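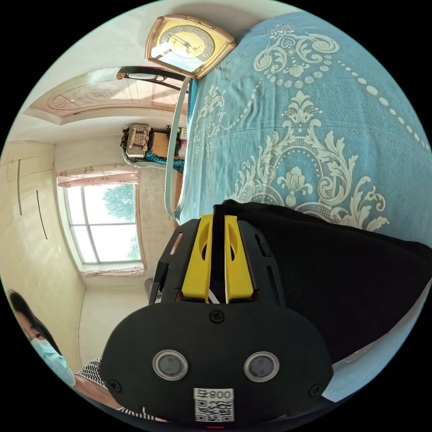 ## Vandik Bedspread, Light Blue Scroll

A light blue bedspread with large scrollwork in white and cream and a curving border of white dots. Woven for Cordeiro in cotton, with a flat hem on all four sides.

- Sizes: twin, full, queen
- Weight (queen): 3 lb
- Item no. 536
- Price: $74, any size

**Care**

Machine wash cold on gentle with like colors. Tumble dry low and take it out while slightly damp — the hem lies flatter that way. Warm iron on the back only. No bleach.

Expect a little shrinkage in the first wash. The cut allows for it.

**Matching pieces**

Tello pillow shams are sold separately at $16 each. The Ditedus bed skirt comes in white only and is back in stock in October.

**Returns**

Unwashed bedspreads can be returned in the original bag. Return postage is paid by the buyer.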